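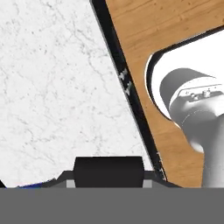
Wendside Announces Jorard Sealer for Marble Counters and Worktops

17 Mar 2020 – Wendside, a maker of stone care products, today announced Jorard, a water-based sealer for polished and honed marble. Sales to licensed installers begin in July. A retail pack will follow under the Senlow name.

Jorard is applied by cloth in two thin coats. The second coat goes on after 60 minutes, and the surface can take normal use after 8 hours. Each can covers 100 square feet of polished stone. Honed stone is more open and uses more product per coat.

"Marble is a carbonate stone, and acids such as lemon juice and vinegar will etch it," said Divya Sastry, technical director at Wendside. "A sealer slows the uptake of oil and dye. It does not stop etching, and our data sheet states this on the first page." 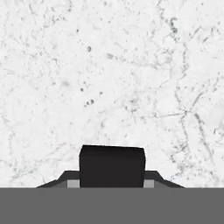

The product was tested on white and gray stock over a period of 6 months. Test slabs were marked with coffee, cooking oil and red wine, left to stand, then wiped with a damp cloth and graded under fixed lighting. Ashwin Amin, who led the test work, said results on heavily veined slabs varied more than on plain ones – veins can differ from the body of the stone in how much liquid they take up.

Installers are advised to run a spot test on an offcut from the same slab.
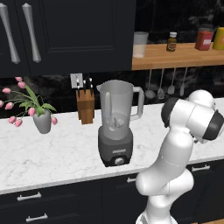
Jorard is intended for horizontal and vertical stone, including backsplashes. The same application rate applies to both. Fixtures should be masked before work starts, and small goods should be cleared away. Where a wooden shelf runs along a dark backsplash with utensils hanging beneath it, the utensils should be taken down and the wood covered, as the sealer can leave a haze on finished timber. Spills on cabinet doors should be wiped off at once with clean water.

Data sheets and trade samples are available from Haruto Koyama, Wendside trade desk.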